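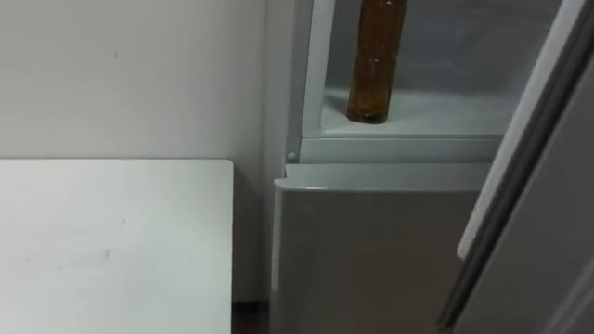 Kitchen corner, fridge door open, white table next to it

Fridge too close to the table? Also it hums like a choir
Asked in Home & Kitchen, June

I moved into a second-floor place in Dimholm last month and inherited a fridge, a table and one kitchen wall to put them both against. The listing called it "efficient." The fridge and table sit side by side with a narrow gap between them.

My question is about noise. At night, usually starting a little after 2 a.m., the fridge hums, stops, clunks, and then hums again at a slightly different pitch, as if it had been corrected. My bedroom shares a wall with the kitchen. I have tried earplugs and I have tried being a more relaxed person. Neither took.

The landlord is a company called Wilgate, and their reply to my maintenance request was that refrigerators make noise. I can't argue with the science. A new one would run me roughly 900 dollars, which I would like to keep. Is there anything I can do first, and does the table being that close matter?

2 answers

Answer 1 (accepted)

Start with the feet. Most fridges have leveling feet or rollers at the front, and after a move, or after years of people leaning on the door, one of them is usually doing nothing. Put your hands on the top corners and rock it gently. If it moves at all, that's a good part of your hum. Turn the loose foot until it sits firmly, and leave the front a hair higher than the back so the door wants to close by itself.

Then pull the thing out and look behind it. Unplug it first. You want a couple of inches between the back and the wall, and you want to check that no tubing or loose panel is touching anything. Vacuum whatever you find back there. In my last apartment I found enough lint to knit a second cat, plus a Kubiak Hardware receipt from the year 2000.

The clunk is most likely the compressor shutting off and shaking the cabinet on its way out. Level the fridge and it should get quieter. It won't go away completely.

As for the table, closeness is fine as long as they don't touch. If they do, the table turns into a drum. Also take everything off the top of the fridge. One baking sheet up there can make an astonishing racket, and you will blame the motor for months.

Answer 2

Same problem here, unit 308 in a building with walls like crackers. I bought the Disness anti-vibration pads and put one under each foot. They helped with the hum, did nothing for the clunk, and now my fridge is slightly taller and won't go back under the cabinet. So measure.

Also is it definitely the fridge? Mine was the upstairs neighbor's fridge for most of a winter

Comment from asker: Front left foot wasn't touching the floor at all. Fixed that and the hum is down to a mutter. Clunk remains. Wilgate has now closed my ticket as "resolved by technician," so I guess I work there.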